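회원 카드 등록 안내 (Nenalon 팬클럽 관리 프로그램)
2024년 1월
글: Plokham 설명서 담당

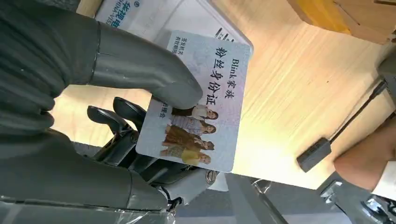 그림 1. 세로 글자 "粉丝身份证"와 "Blink家族"가 있는 흰색 플라스틱 카드

4. 카드를 새로 등록하기

이 장에서는 회원 카드를 Nenalon에 등록하는 방법을 설명합니다. 등록을 하기 전에 3장의 프린터 설정을 먼저 끝내 주십시오. 카드의 디자인은 클럽마다 다르지만 등록하는 순서는 같습니다.

1) 프로그램을 열고 왼쪽 메뉴에서 "회원"을 누릅니다.
2) "새 카드"를 누릅니다. 빈 입력 화면이 나옵니다.
3) 회원의 이름을 입력합니다. 한글, 한자, 영문을 모두 사용할 수 있습니다.
4) 클럽 이름을 목록에서 선택합니다. 목록에 없으면 "직접 입력"을 선택합니다.
5) 회원 번호를 입력합니다. 번호는 네 자리입니다. 예: 1369
6) 카드 방향을 "가로" 또는 "세로"로 정합니다.
7) "미리 보기"에서 글자가 잘리지 않았는지 확인합니다.
8) "저장"을 누릅니다. 저장이 되면 화면 아래에 초록색 표시가 나옵니다.

참고: 한자가 네모 모양으로 보이면 글꼴이 설치되지 않은 상태입니다. "설정 > 글꼴"에서 Swai 글꼴 묶음을 추가하고 프로그램을 다시 시작하십시오. 중국어 간체와 번체는 서로 다른 묶음에 있습니다.

참고: 세로쓰기에서는 영문이 옆으로 누울 수 있습니다. 영문을 똑바로 세우고 싶으면 "영문 회전"의 체크를 없애 주십시오.

주의: 같은 번호를 두 번 등록할 수 없습니다. 오류 105가 나오면 이미 사용 중인 번호입니다. 옛날 카드를 "정지"로 바꾼 다음에 다시 등록하십시오.

주의: 인쇄한 카드는 2분 동안 표면을 만지지 마십시오. 잉크가 번질 수 있습니다. 알코올로 카드를 닦는 것도 하지 마십시오.

4.1 카드를 다시 발급하기

회원이 카드를 잃어버렸을 때는 새로 등록을 하지 않고 "재발급"을 사용합니다. 회원 번호는 그대로 있고 발급 횟수만 올라갑니다. 작년 9월 이전의 버전에서 만든 카드는 먼저 Prondlow 변환 도구로 자료를 바꾸어야 합니다. 변환 방법은 부록을 보십시오.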